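stesska-bimanual – README

Two-arm control + replay tooling for the Garkania bench. Still moving fast, config keys will change. Head cam view, both arms: 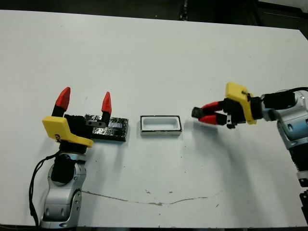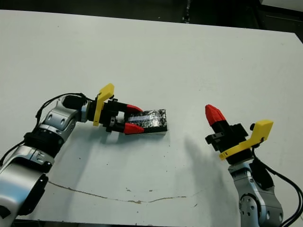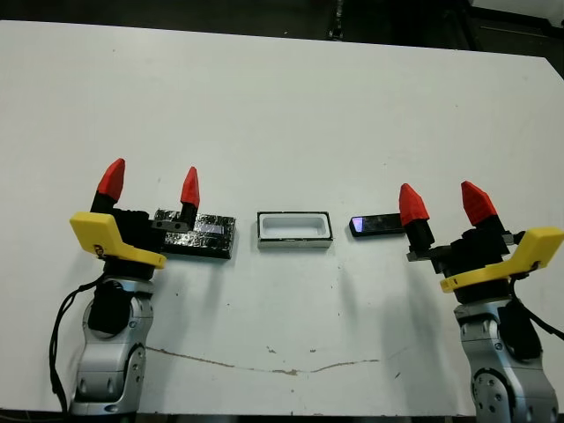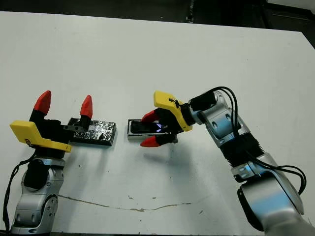 Setup
Run the arnudar driver first, then the planner. Other order hangs on the left arm, not fixed yet.

Control loop 50 Hz, policy outputs chunks of 15 steps. Planner timeout 300 ms – anything over gets dropped and teh arm holds last pose.

Known issues
- shiny wrap breaks depth, use RGB only for grasp points
- gripper shadows sometimes segmented as objects. Mask threshold 40 helps, a bit
- replay ignores per-arm speed limits. Dont run it unattended

TODO
- merge amundsen branch (new collision checker)
- handover timing is hardcoded, move to yaml

Questions – Halvard Fjeld, or open an issue.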